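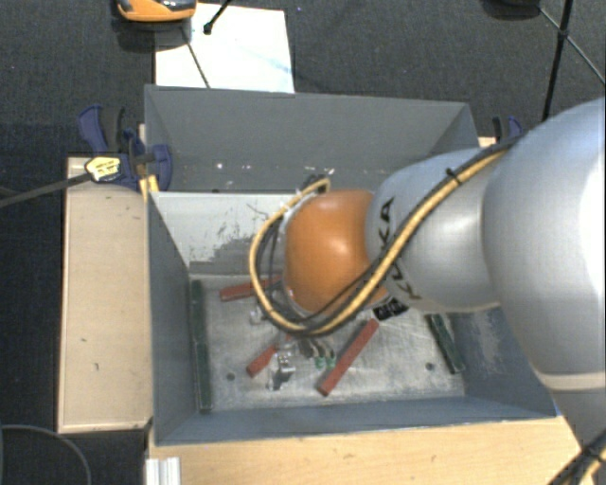 Bins, Trays and Racks at Donstead

Gallery by Ülle Kļaviņa

Most of what passes through the Donstead building spends more time in a container than anywhere else. Parts come in by the pallet, get split into smaller lots, wait, are moved, and wait again. This gallery is about the containers. The inventory lists 1,694 of them, from the deep floor bins down to the trays that fit in a desk drawer. The names under each heading are the ones used on the floor, with the inventory name added where the two are different.

Deep bin, open top
Gray bin with red bars on its floor. The bare metal at the bottom is covered in fine scratches, and the paint low on the far wall has chipped white.

Deep bins in general
The deep bins hold long or awkward parts that would slide off a tray. They are kept on the ground floor near the loading door and are not stacked. Anything shorter than a hand goes in a divided tray, where it can be found again.

Wear marks
Walls get rubbed where parts go in and out, and floors get scratched by everything. A scratched floor is left alone. A floor with a raised edge or a burr is ground flat before the bin goes back, because burrs mark the parts.

Paint
Gray and blue-gray are the house colors for floor bins. The older ones were painted at Virkora before delivery, and the later ones were done in the side room at Donstead with a roller. The roller paint is thicker and comes off in larger flakes. Touch-ups are done in March, when the side room can be kept open long enough for the smell to clear.

Divided trays
The inventory has 1,092 of these, the largest group in the building. The dividers lift out and are stored upright in a crate by the stairs. People tend to put them back in the wrong size of tray, where they lean.

Tray labels
Paper label in a slot on the short side, part number on the top line, lot number below. The first labels were glued on and had to be scraped off with a putty knife. A few of the scraped trays are still in use and can be told by the dull patch.

Magalhães rack
Named after the shop that built it. It carries trays on both sides and is open through the middle, so a tray pushed in too far will knock out the one behind it. A stop bar was added at shoulder height. The lower shelves do not have one.

Short rack
Made from what was left when the Magalhães rack was cut down to clear the ceiling pipe. It holds 20 trays and is used for parts waiting on a second check. Nothing is meant to stay there overnight.

Gendetti boxes
Lidded boxes that came with an order and were never sent back. The lids fit any of the boxes but only close properly one way around. They are used for small hardware, mainly washers and clips, and for the spare dividers that don't fit in the crate.

Rag bin
Same size as a small parts bin, kept by the sink. It is emptied at 4 p.m. Oily rags go in the covered can outside the door and are not put in here.

Sorting table
Long table along the window side, where mixed lots are sorted by length and then by finish. The top has a raised lip at the back. Longer pieces are laid parallel to the lip, which makes a bent one easy to pick out.

Offcuts
Kept in a low bin under the sorting table. Pieces long enough to be reused go to the left end and the rest go to scrap. The bin was split with a board after the two kinds kept getting mixed.

Scale corner
Bench scale, floor scale, and a shelf of empty containers with their weights written on the side. The weight on the container is subtracted from the reading. When a bin is repainted it is weighed again and the old number is painted over.

Cleaning
Trays are brushed out dry. Deep bins are swept with a short-handled brush and then wiped with a damp cloth, walls first. Standing water in a bin has to be dried up by hand, as tilting one of the big ones takes 2 people and is usually more trouble than the wiping.

Repairs shelf
Containers with a cracked corner, a missing handle or a loose base plate. Each one gets a tag with the fault written on it. Untagged containers left on this shelf are treated as sound and go back on the rack.

Retired containers
Stored in the back room until there are enough for a scrap pickup. Some of the wooden crates have gone to people who wanted them for firewood or for the garden. The painted bins are not given away.

Names
The inventory calls a deep bin a "floor container, open." The form uses that wording, and requests for a "big bin" have been filled with the wrong thing more than once. Trays are listed by width first and depth second.

More galleries from Donstead
Loading door and yard
Hand tools and tool boards
Stairs, shelves and the upper floor

Corrections to the names or the inventory numbers on this page can be left for Ülle at the front desk.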